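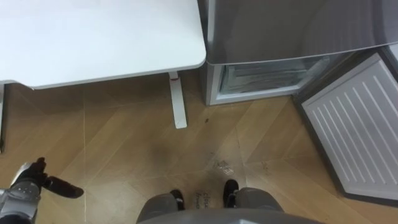

Kitchen and Apartment Cleaner, Part-Time
Stondovura Short Stays

Stondovura rents out furnished apartments by the night and by the month. We need a part-time cleaner for our Lavon building, starting in March.

The work is mostly kitchens and floors between guests:

Empty the refrigerator, including the lower compartment. Wipe the shelves and the inside of the door, grooves and seal too.
Wipe down tables, edges and legs included.
Sweep and damp mop the wood-look floors. Scuff marks come off with a soft pad. Please do not use steel wool or bleach.
Take out trash and restock dish soap, sponges and paper towels.
Report anything broken or missing before you leave.

Shifts run from 10:30 a.m. to 3 p.m., usually 3 days a week. An apartment takes around 90 minutes. Supplies are kept in the building, so you do not need to bring your own. You will be on your feet the whole shift and will need to move light furniture.

Experience in hotels or home cleaning is helpful but not required. We pay for a training shift, and new hires get a $200 bonus after their first two months.

To apply, stop by the office in unit 306 before noon or leave a note with your phone number and the hours you can work. Please list one reference. Quote job number 43.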